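**Naleo opens tidy-desk room at Gellbridge – press release, Wed 26 June**

For immediate use. Pics free to use, credit Naleo pls.

Naleo, the home storage shop on Flulham Road, opens its new try-it-out room in Gellbridge this Saturday. Doors at 10, no ticket needed. First 100 people through get a free basket. One each, sorry.

The idea is simple. People buy storage, get it home, doesn't fit, back it comes. So the new room has plain tables, a pile of baskets and racks, and you bring your own clutter in a bag. Bottles, chargers, craft bits, whatever sits on your worktop annoying you. Try it in the basket. Try it in the rack. Buy it or don't.

"We had a customer come back 6 times with the same drawer tray," said Lucrezia Gentile, who founded Naleo and still does Saturdays on the till. "Six times! Lovely woman. Wrong drawer. I thought, right, we need a table and some time, and a bit less guessing at the shelf."

The opening range is small on purpose. Open baskets with slotted sides, light blue to begin with, more colours promised by December. Clear racks that hold bottles lying down, so you get at them from the front. Both sit happily side by side on a table, and both wipe clean with a damp cloth.

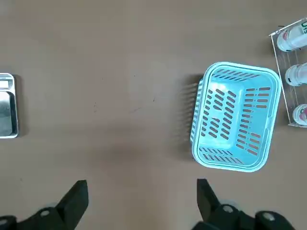

Prices start at 95p for the smallest drawer tubs. The bigger baskets and the racks cost more, full list on the shop counter and on the website once its fixed.

Štefánia Kubíček runs the room day to day. She spent last winter sorting the back stock at the Flulham Road shop – 2000 items, all relabelled by hand – and has planned a short table session for each weekday morning. Bathroom bottles first, then sewing things, then the dreaded cable box. Sessions are free, half an hour, drop in.

"Bring less than you think," said Kubíček. "One carrier bag. People turn up with a suitcase and then we're there til teatime. Start with an empty bit of table, put back only what you use, and the rest can go home in the bag while you think about it."

Naleo will also take back old baskets in any condition, any make. Good ones get passed on to the Jang community kitchen next door, who are short of places to put things. Cracked ones go for recycling.

Step-free access from the car park side. Front door has one step, ramp on request, just knock. Tea available, cake on Satuday only.

**Notes to editors**

- Room is upstairs from the Gellbridge shop, lift at the back
- Lucrezia Gentile and Štefánia Kubíček both free for interviews Friday afternoon or by phone
- Please use Naleo, one word, capital N only

ENDS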